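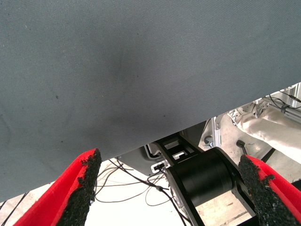 1/ Ok, sofa cover update, for everyone who's been following my Great Budget Redo. I finally picked a fabric, and it's a gray-blue twill!! I went back and forth between two shops for weeks.

2/ Nieto wanted 149 a yard for theirs - no thank you. Gekard had one I liked way better (and it was on the clearance shelf, be still my heart).

3/ Things I've learned so far: wash your yardage BEFORE you cut. My last cover shrank so much it looked like the couch was wearing capri pants.

4/ Also, buy the big cone of thread. I got 1000 yards and I'm already nervous.

5/ Piping, yes or no? My sister-in-law says yes, but she isn't the one sewing it - I hate piping. Goal is to be done by October. Vote in the replies please!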